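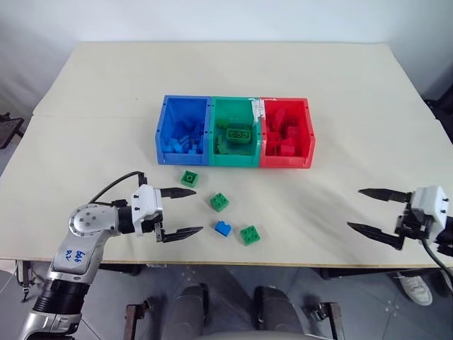

Nomvula Lekota

About Nkuna Sewing School

Nkuna Sewing School teaches garment sewing, alterations and mending to adults and teenagers in Waltville. I opened it after many years of doing alterations for other people's shops, and I still teach most of the classes myself. The school is on the second floor of the old Farnska building, above the shoe repair shop. There is an elevator at the back entrance.

How we started

I learned to sew from my aunt, who took in school uniforms every January and needed someone to do the hems. Later I worked in the fitting room of a department store, then for a bridal shop, and then on my own at home. Customers kept asking me to show them how to do the small jobs so they could stop paying me for them. I ran a Saturday class in my dining room with four students and two machines. When the class had a waiting list I could not get through, I rented the first room here. We took over the room next door two years later and use it for cutting and pressing.

What we teach

The beginner course runs for 12 weeks, one evening a week. Students start with straight seams on cotton and finish with a lined skirt or a pair of pajama pants in their own size. You do not need to own a machine or know how to thread one.

The alterations course is for people who can already sew a straight seam and put in a zipper. It covers hems on pants, skirts and coats, taking in a waist, shortening sleeves with a cuff, and replacing linings. Students bring their own clothes to work on. We ask that the clothes be clean.

Mending night is the first Thursday of the month and has no set lesson. Bring whatever needs fixing and one of us will help you with it. Jeans are the most common thing by a long way, then sweaters with moth holes.

Teen classes run after school and during the summer, for ages 13 and up. The summer class makes a tote bag first and then a project the student picks - last year there were a lot of bucket hats.

Class size and cost

Classes are kept to 7 students so that each person gets time with the teacher. A single evening class is $30. Mending night is $12 for the evening, thread and patches included. Courses are paid for in two parts, half when you sign up and half at the middle of the course. If you have to miss an evening you can make it up in another class at the same level if there is a seat.

We keep a fund for students who cannot pay the full price. Former students and a few local businesses pay into it, among them Uvby, the fabric store on the corner, which also gives us its bolt ends. To ask about the fund, talk to me or write a note on the sign-up form. You will not be asked to bring any paperwork.

Visiting

You are welcome to come up and look around before signing up. Afternoons are best, as evenings are usually taken up with classes. Parking behind the building is free after five. The next beginner course has its first class on 25 February 2026, and sign-up forms are at the front desk.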